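Em defesa do anel de cortiça

Sihan Ye, 28 de outubro de 2020

Passei 15 anos a dar aulas de química e continuo a gostar mais das coisas modestas da bancada do que das caras. Um balão de fundo redondo, sozinho, não se aguenta em pé. Precisa de quem o segure, e quem o segura é quase sempre um anelzinho de cortiça de que ninguém se lembra na hora de fazer o inventário (na Rivevden compraram 82 balões e zero anéis, imaginem!).
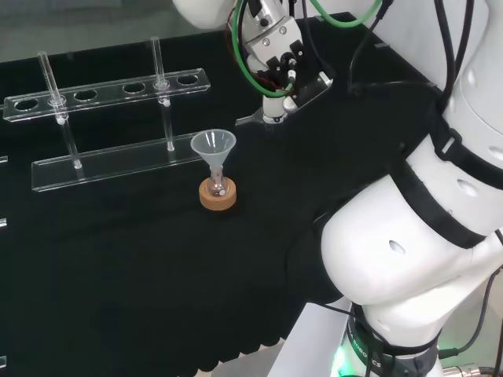 O funil também conta

Há quem torça o nariz ao funil de plástico e só jure pelo de vidro. Eu já fui assim, confesso, até partir dois na mesma semana de fevereiro. O de plástico é leve, perdoa uma mão distraída e, com aquela boca larga, recebe bem o que lhe deitarmos, desde que se deite devagar.

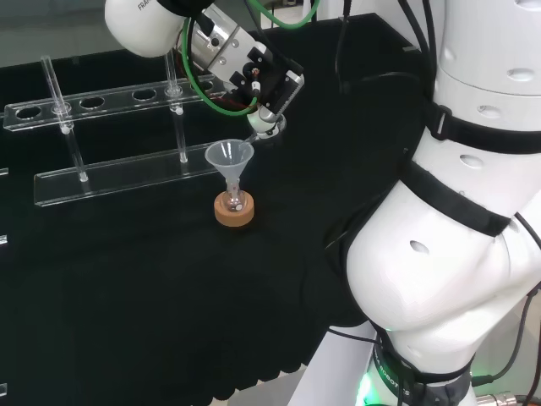

O funil no gargalo do balão, com o anel a fazer de assento.

E depois há o pano preto, que a minha colega da Gamwood acha fúnebre. Pois eu acho-o uma beleza: sobre o escuro, o vidro transparente mostra os contornos, e um suporte de acrílico deixa de ser um fantasma onde se bate com o cotovelo. 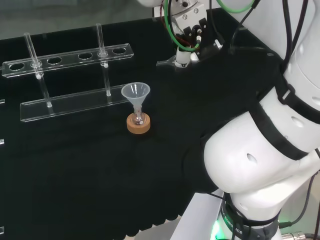
Furos vazios, cabeça fresca

Outra teima minha é não encher o suporte dos tubos só porque tem lugar. Dois tubos, se o trabalho pede dois, e os outros furos que esperem. Uma bancada com folga deixa pensar, e aos meus alunos mais aflitos fazia-lhes um bem enorme. 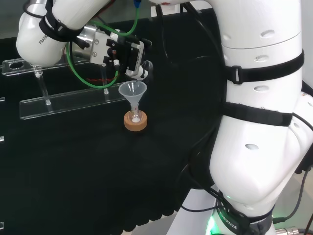
Funil, balão e cortiça, com o suporte de acrílico mais atrás.

Se me derem a escolher onde gastar o resto do orçamento, fico-me pelos anéis, em três tamanhos, e guardo-os na gaveta de cima.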